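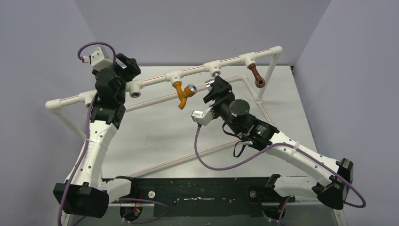

# Catari Door Garland Kit

The Catari is a garland for the front door or for the staircase, which you make yourself at the kitchen table and which you can take apart again after the season. It comes from our small workshop Kison, and we sell it in this form for several winters now. The kit contains everything for one garland. You need only scissors and a free evening, or better an afternoon with good light, as the dark green and the black-green felt look very similar under a lamp.

The finished length is 2480 mm. This is enough for one normal door, along the top and a good part down each side. For a double door please order two kits and join them in the middle with the loop that is at every end of the cord.

## What is in the box

- 77 felt leaves, already cut, in three greens
- One twisted cotton cord with a loop at each end
- Dried orange slices, packed in a paper bag
- Burlap ribbon for the bows, on a card
- Cinnamon sticks
- Thin jute string for tying
- A blunt needle with a big eye
- Two hooks with adhesive backing, for smooth doors
- Printed instructions with drawings

The whole box weighs 600 g, so it can be sent as a normal small parcel. It is also flat enough to lie under other presents without making a hill.

## Colors

We have the kit in three versions.

**Forest** is the original one. The leaves are green and the ribbon is natural burlap. Most customers take this one, and it goes with nearly every color of door.

**Cranberry** has the same green leaves, but half of the ribbon is dark red. The red is a little more brown than it looks on most screens. If you want to match it with existing bows or stockings, write to us and we send a piece of the ribbon by letter.

**Winter White** has leaves in cream and pale gray, and there are no orange slices in the bag. In their place you get small pine cones. It stays nice until the end of January, when the red things already look late.

## Materials

The felt is a wool mix from Kallitz. It is thicker than the craft felt sold in sheets, and the leaves keep their form when they hang. We tried a cheaper felt in the first winter and the leaves were bending down after one week, like lettuce. We went back to the Kallitz felt and we will stay with it.

The cord and the jute string come from Pálfi, who also make cord for curtains. The cord doesn't stretch very much. A new garland can become a little longer in the first days of hanging, and if this bothers you, make a small knot behind the loop.

Orange slices are a natural thing. Some are darker and some have a small hole in the middle. They are dried slowly and they aren't varnished, so please don't eat them and keep them away from dogs who like to try everything. If a slice is broken when you open the bag, use it at the back of a bow, where the pieces give a nice smell and don't need to be pretty.

## How it is made

You don't need to sew. The needle is only there to bring the jute string through the felt and through the orange slices.

1. Lay the cord on the table or on the floor in its full length. Put a piece of tape on each loop so that it can't roll.
2. Sort the leaves by color and put them in small groups. A group with mixed greens looks fuller than a group of one green.
3. Tie each group to the cord with a short piece of jute. The points of the leaves look always to the same side, until you reach the middle. From the middle they look to the other side.
4. Make the bows from the burlap ribbon. The ribbon has a thin wire in the edge and it can be bent again and again until you like it.
5. Put the orange slices and the cinnamon between the groups. Don't put them directly under a bow, they will disappear there.
6. Hang the garland and look at it from the street. It is normal that you want to move something. The jute knots can slide on the cord if you wet the fingers a little.

Children can help with sorting and with the bows. For the needle, an adult should sit next to them. It is blunt, but it is still metal.

## Where to hang it

The Catari is made for a covered place. Under a porch roof, inside the hall, along a stair rail or over a fireplace which isn't in use, it will be happy. It may get a bit of damp air. Direct rain is not good for the orange slices, and the burlap becomes heavy and dark when it is wet.

Please do not hang it over an open fire, over candles or on a hot radiator. Felt, burlap and dried fruit can burn.

The two adhesive hooks hold well on painted metal, on glass and on smooth painted wood. They don't hold on brick or rough wood. Clean the place first, press the hook and wait one night before you hang the garland. On a stair rail you don't need the hooks at all. Use the rest of the jute and tie the cord in a few places, with the knots to the wall side.

If you want to add a string of lights, choose small LED lights on a thin wire. Lay them along the cord before the leaves, then you will not see the wire. We don't sell lights.

## Keeping it for next year

Take off the orange slices and the cinnamon first. The slices are usually good for one season, sometimes for two if the house is dry. The rest can be kept for a long time. Shake the garland outside, lay it loosely in a spiral in the box and put the bows on top. We make the box a little bigger than necessary for this reason. A small bag of lavender keeps the moths away from the wool.

Felt leaves with spots can be cleaned with cold water and a drop of wool detergent. Press them in a towel and let them dry flat. Not in the dryer, please.

## Refill bags

A refill bag contains new orange slices, cinnamon sticks and jute. It fits to Forest and Cranberry. For Winter White there is a bag with cones. We also sell the burlap ribbon alone, on the same card as in the kit, and extra leaves in any of the colors.

## Questions we get often

**Is the garland also sold finished?** No. We made finished ones in the past, but in the parcel the bows became flat and the slices broke.

**How much time does it take?** A person with some practice needs one evening. With children it is longer and the kitchen floor will have some jute on it.

**Can I make it shorter?** Yes. Tie a new loop where you want the end and cut the cord behind it. Put a bit of glue on the cut. With the leaves that are left over you can decorate a small wreath or tie them on presents.

**Does it smell?** It smells lightly of orange and cinnamon, mostly in the first week.

**Can I give it back?** If the bag with the fruit is still closed, yes. Please send it in the original box.

## Ordering

Choose the color above the basket and write in the comment field if it is a present. Then we leave the price out of the parcel and put a blank card inside. Parcels leave the workshop in the morning, so orders that arrive after 2 in the afternoon go out with the next post. In December we have only what is on the shelf, and Cranberry is normally the first to be sold out.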